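틸렐, 침실에서 하는 검은 옷 개기 강좌 개설

[2024-08-21] 생활정리 교육업체 틸렐(Tilel)은 침대 위에서 옷을 개고 분류하는 방법을 다루는 소규모 강좌 '침대 위 옷 정리'를 디스빌(Disville) 교육실에서 연다고 밝혔다. 검은색 옷과 천을 주로 다루며, 과정은 3회로 구성된다. 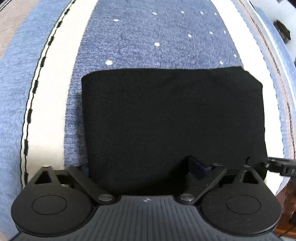
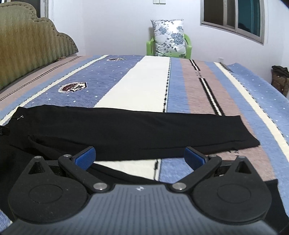
줄무늬 침대 커버 위에 놓인 검은 천과 옷.

읽는 시간 2분

틸렐은 지난 1월부터 방문 정리 서비스를 이용한 200가구의 상담 기록을 검토해 강좌 내용을 정했다. 상담에서 자주 나온 질문은 어두운 색 옷의 앞뒤와 종류를 구분하는 방법이었다. 옷을 개어 쌓아 두면 모두 비슷해 보여 필요한 옷을 찾느라 더미를 다시 흐트러뜨리게 된다는 의견이 많았다.

첫 회에는 침대를 작업대로 쓰는 순서를 배운다. 침대 커버를 먼저 펴고, 갠 옷을 둘 자리와 아직 개지 않은 옷을 둘 자리를 나눈다. 줄무늬가 있는 커버를 쓰는 가정에서는 줄을 기준선으로 삼아 옷의 가장자리를 맞출 수 있다. 누빔 이불처럼 두께가 있는 침구 위에서는 손바닥으로 천을 눌러 가며 접는다.

두 번째 회에서는 지퍼와 버클이 달린 옷을 다룬다. 지퍼는 끝까지 올린 뒤 손잡이를 눕히고, 버클 끈은 옷 안쪽으로 넣어 접는다. 끝단에 실밥이 나와 있으면 당기지 않고 가위로 자른다. 마지막 회에는 수강생이 집에서 가져온 옷을 직접 개고, 서랍 크기에 맞춰 접는 폭을 조정한다.

강좌를 맡은 로위나 파스쿠알 강사는 "검은 옷은 접힌 선이 잘 보이지 않아 밝은 색 침구 위에 놓고 개는 편이 수월하다"며 "처음 배우는 분들은 네모난 모양을 맞추는 것부터 시작하면 된다"고 말했다.

교재는 생활서 출판사 시틱(Sitik)이 제작했다. 접는 순서를 그린 도안과 서랍 치수를 적는 표가 들어 있으며, 수강료에 포함된다. 교육에 쓰는 침구는 침구 판매점 양(Yang)이 제공한다.

정원은 회당 16명이다. 수강생은 검은색 상의나 하의를 2벌 이상 가져와야 하며, 세탁 후 완전히 말린 옷이어야 한다. 신청은 틸렐 교육 담당 부서에서 전화로 받는다. 정원이 차면 대기자 명단에 등록되고, 빈자리가 생기면 등록 순서대로 연락한다.

크리산토 팡길리난 틸렐 교육팀장은 "수강생들의 의견을 받아 니트와 겉옷을 다루는 과정도 준비할 계획"이라고 말했다. 후속 과정의 일정은 정해지지 않았다.

보도자료 문의: 틸렐 교육팀 | © 틸렐. 무단 전재 및 재배포 금지 | 맨 위로

이 사이트는 이용 편의를 위해 쿠키를 사용합니다. 동의 / 설정 변경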